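Community > People > Conversations

The long way round to a choir

Corina Plattner had the kettle on before I'd got my boots off, and by the time I found my notebook she was already halfway through a story about her grandmother's funeral, where the singing was so poor that an uncle stopped it after one verse and asked everybody to start again, lower. She was nine. She remembers thinking that the second go was the loveliest noise she had ever heard.

"It was the same people, you see," she told me, pushing the biscuits across. "Same cold church, same old books with the covers coming off. He just gave them a note they could reach."

She has been giving people notes they can reach in Prenden for a good long while now. The choir meets in the hall behind the library, in the evening at half past seven, and there is no audition and never has been. I asked her whether that had ever gone wrong and she laughed so hard she had to put her cup down.

"Oh, my dear. Our first Christmas we had four altos and I'd swear each of them was singing a different carol. But they came back in January, didn't they? That's what I was worried about. I thought they'd be too embarrassed to come back."

She didn't set out to run anything. She moved to Prenden from Iltport for work, knew not a soul, and went to three rehearsals of a proper choir, the sort with black folders and a waiting list, before she was taken aside and told, very kindly, that her sight-reading wasn't up to it. She was 56. She drove home with the radio off and sang in the car instead, something her mother used to sing while hanging out the washing, and somewhere along the river road she decided she would rather like to do that with other people.

So she put a card up in the bakery. It said "Singing, no reading needed" and had her phone number on it, and she is still a bit proud of how short it was.

Everything is taught by ear, line by line, with Corina singing each part herself, including the bass part, which she does an octave up with a very serious face. She favours rounds to begin with, and then old harvest songs, and after that whatever somebody brings in. A favourite last winter was a rowing song that came to them from a retired deckhand, who had only ever known two verses of it. The choir wrote a third. It has a rude line in it and she wouldn't let me print it.

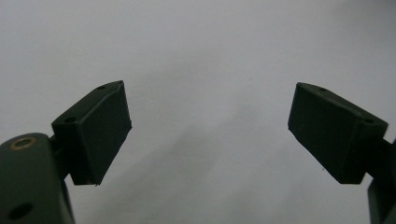 Arvid Lie reckoned, when I rang that evening, that Corina's real gift is for knowing when to leave a song alone. She'd go over a tricky line until it was nearly right, and then she'd move on to something everybody knew, and by the next week the tricky bit had sorted itself out in people's heads while they were doing the dishes. The only complaint was that she always picked the key to suit the sopranos.

I put that last part to Corina and she was delighted. "He's right! I do. I'm a soprano, what did he expect?"

We talked for a while about breath, a subject on which she has a great many opinions. She doesn't hold with exercises, much. She has people walk slowly round the hall while they sing, coats on if it's chilly, and says they breathe properly without being told. She also told me at some length about the hall piano, which is out of tune from the middle upwards and which she has given up on, and about the soup they have afterwards, which is mostly barley.

There's a small concert coming in April, though she'd prefer I called it a sing, with the neighbours invited to join in on the second half. She hasn't settled the programme. When I left she was at the window, trying out the opening of something under her breath and starting it again, lower.

Comments

Gatchalian: I was one of the four altos. In our defence the sheet had two different carols on it.

riverroad_jan: Does anyone know if you can turn up partway through the term? My work shifts are all over the place.

Gatchalian: You can, I've done it plenty. Stand next to somebody loud.

M. in Iltport: Lovely read. We had a group like this years ago and I still hum the harvest ones when I'm in the garden.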